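Research Participants Wanted: Robot Handling of Soft Goods in Shops

Sirnora is looking for adults to take part in a paid study at our Tillmont site. We are comparing two ways of teaching a robot arm to pick up and put down knitted and fuzzy items in a retail setting. Sessions run through March.

Background

Our grasping method, Negussie, learns from short demonstrations given by people with no robotics training. In an earlier round we collected 298 demonstrations from staff. Grasps on hard packaging transferred well to new items. Grasps on soft fabric did not, and items with a loose texture were the most common failures. We now want demonstrations from people outside the company, with a target of 1,000.

Both teaching conditions use the camera at the gripper. Display furniture, glass and shelf products stay in view while you work, and the method has to cope with reflections as well as with the item itself. 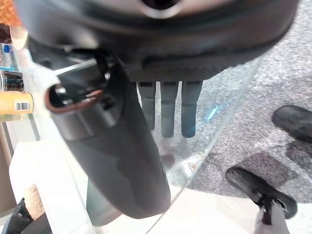
What you will do

You will come in for 2 sessions on separate days. In the first you guide the arm by hand. In the second you steer it with a handheld controller from a chair beside the work area. The tasks are the same both times: pick up a soft item, move it, and set it down where the session lead asks. There are breaks between blocks, and you can stop at any point - you will still be paid for the session.

After each block you fill in a short form on how hard the task felt. We record the arm's movements and the gripper camera. Shoes, hands and clothing may show up in the recordings. We do not record sound. 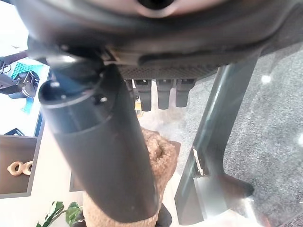

Gripper camera view with beige textured fabric around the dark gray column, Tillmont site.

Who can apply

You must be 18 or older and able to stand for 30 minutes at a time. You need normal or corrected vision and closed shoes. Experience with robots is not required. Current employees of Sirnora or of Esska, our hardware partner, cannot take part.

Pay

Each session is paid at a flat rate, listed on the sign-up form. Travel within Tillmont is refunded with a receipt.

How to apply

Fill in the sign-up form on the Sirnora studies page and choose your preferred times. Wednesday evening slots are available for people who work during the day. We reply to all applicants by email, and the consent form comes with the reply - please read it before your first session.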